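Ticket 637: wrist pose jumps on the left gripper in recorded demos
Project: Verkine
Component: marker tracking / pose fusion
Opened by: Yevhen Koval
Status: open, fix in test

Summary
The left gripper pose jumps sideways by 13 mm in some recordings and comes back within a few frames. The right gripper is fine in the same recordings. Policies trained on this data reach for the rack with a twitch. Started after the June merge of the new fusion node from the Humphreys branch.

What I checked first
Replayed the bad episodes with fusion off and only the raw marker pose. Jumps gone. Replayed with only the wrist camera odometry. Jumps are back, so the marker side is not the source.

The odometry node wants corners and there are not many on this table. When the gripper is low and open over bare wood, most of the features it keeps are on wood grain, and the glare from the overhead light gets picked up too.

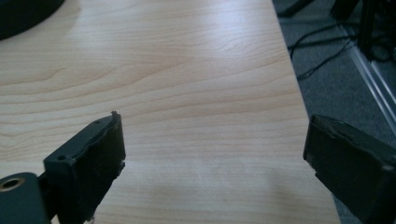
The node still reports high confidence in that state. It computes confidence from the number of tracked points and does not look at how they are spread or how long they have lived. Glare points move with the camera, so they pull the estimate the wrong way and the fusion filter believes them.

Changes made on the test branch
- Added a mask for the gripper fingers. It was in the old Boltcombe config and was lost in the merge.
- Drop any point inside a saturated patch.
- Confidence now scales with point spread. Fewer than 20 points gives zero confidence.
- When odometry confidence is zero the filter holds on to the marker pose and the IMU.

Re-ran the same episodes. The largest jump left is below what the controller smooths out anyway. CPU load on the recording machine did not change enough to matter.

Still to be tested is the two-handed task with the tray and the T-shaped rack. Both marker plates need to stay readable from the head camera with the grippers over the board, and the right one gets tilted more than the left.
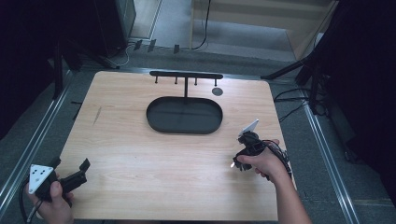

Open items

1. The plate detector has a timeout of 1000 ms before it declares the marker lost. Too long now that the filter leans on it. I would like to bring it down but Mevis reads the same parameter for its own watchdog, so it has to be split in two first.
2. Old episodes need to be reprocessed. Raw video is kept, so no new recording is needed.
3. Add a replay test with a bare tabletop segment to the nightly run.

Update 31/08/2023
Parameter split is in review. Please do not start training on the old poses until item 2 is done. If you see a jump on the right gripper, attach the episode here and do not open a new ticket.

Yevhen

Related tickets
Fusion node: covariance not reset after marker loss
Mevis watchdog trips during long replays
Finger mask missing from default config
Head camera exposure drifts at start of recording
Replay tool ignores time offset on second gripper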